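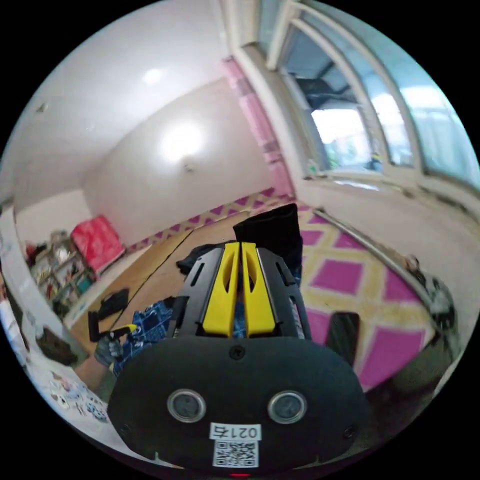

Room with white walls and a patterned floor.

Unit 3: Care of Household Textiles
Course Handout, Pimia School of Home Studies

Purpose of the Unit

This unit deals with the washing, drying and storage of clothing and other textiles in the home. Students are expected to have read the Unit 2 material on fibers before the first session. The written assignment for this unit is based on the handout and on the reading packet held at the Trakmont library desk under shelf number 2357.

1. Fiber and Finish

The care of a garment depends first on its fiber and second on the way the fabric was made. Wool has a scaly surface. When wool is exposed to heat, moisture and rubbing at the same time, the scales lock together and the fabric shrinks and thickens. This change is called felting and cannot be fully reversed. Cotton does not felt, but cotton knits may shrink in length during the first few washes as the tension left from manufacture is released. Acrylic keeps its size well in cool water and may lose its shape permanently under a hot iron.

Knitted fabrics are built from loops and stretch more easily than woven ones. A wet knit is heavy, and its own weight can pull it out of shape. For this reason the course treats knits and wovens separately in all drying exercises.

2. Washing

Students should read the care label before sorting. Where the label is missing, the item is to be treated as the most delicate fiber it may contain. Wool that may be washed by hand is placed in cool water with a mild detergent and pressed gently. It should not be rubbed or wrung. The rinse water should be close in temperature to the wash water.

Items with loose dye are washed alone. To test for loose dye, press a damp white cloth against an inside seam and check the cloth for color.

3. Drying and Shaping

Excess water is removed from a knit by rolling it in a dry towel and pressing along the roll. The garment is then laid flat and eased back to its measurements. Body length, chest width and sleeve length should be written down before washing so that they can be compared at this stage. Direct sun and radiators are to be avoided. 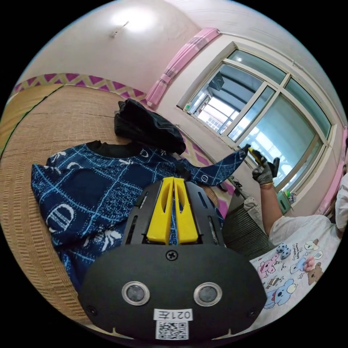
Dark navy patterned sweater on a tan woven mat.

4. Folding and Storage

Knits are stored folded. Hanging places the full weight of the garment on the shoulders and leaves marks there. In the method taught at Pimia, the garment is placed face down, the sleeves are brought across the back, and the hem is folded up toward the neck. Heavy items go at the bottom of the stack.

Clothes moths feed on wool and other animal fibers, and prefer those with traces of food or skin oil. Garments should be clean and fully dry before they are put away for the season. Cedar may discourage moths but does not kill eggs already present.

5. Assignment

Prepare a care plan for one knitted and one woven item. State the fiber, the washing method, the drying method and the manner of storage. The plan should fill no more than 3 pages. Submit it to Room 17 by the end of July, marked with course number 3091.

Reading: Monti packet, sections on wool and knit construction. The Imumska packet is optional.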